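The Irville tide gauge was installed in 1863 and had been read by hand ever since. On 2019-02-06 it showed 53 inches, two more than the tables allowed. The keeper logged the figure, put the logbook away, leaving the pink plate on the table, and telephoned Wurcombe.
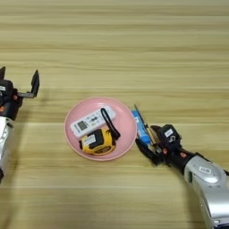 Karlijn Koster replied that the tables were correct and the gauge should be read again in 30 minutes.

He read it again. It showed 53. By then the tide had been going out for almost half an hour.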